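Zedthorpe's fridge reset promises a lot for one shelf of food

Zedthorpe, the housewares seller, wants people to believe a refrigerator can be put right in seven minutes. Its "Clear Cold" plan, launched 2023-03-02, costs nothing to download. The Clernix wipes and Menon shelf liners it tells readers to buy are another matter.

The company says 2000 households signed up for the trial in August and that 533 sent in a finished checklist. It did not say what became of the rest, or whether anyone went back a month later to look at the shelves.
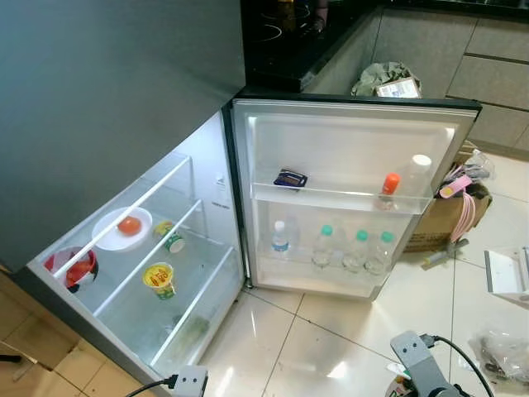
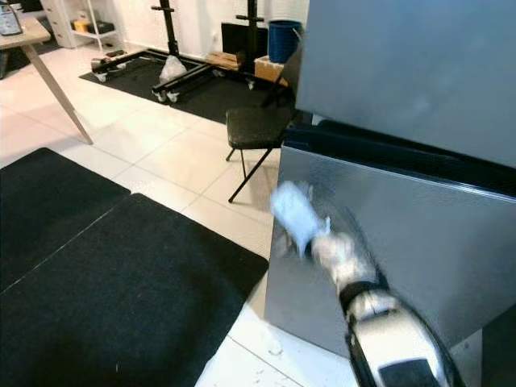

In the first picture, a tomato on a plate, water bottles in the door and plenty of clear glass.

A fridge stocked that lightly is easy to keep in order. Most families have leftovers stacked two deep and a jar of something from last summer, and the plan gives those a single line: "Decide quickly." It has far more to say about where drinks should go. The floor near the fridge, where crumbs and bits of packaging tend to end up, isn't mentioned at all.

Pallavi Mishra doubts the timing. The sorting alone took her most of an evening, she said, and the checklist was "fine if you already own a clean fridge." She threw out 2 bags of old food and skipped the liners, which she thought would only trap spills.

Zedthorpe says a longer version, covering freezers and crisper drawers, is being written with the kitchen store Jarna. No price has been given for that one.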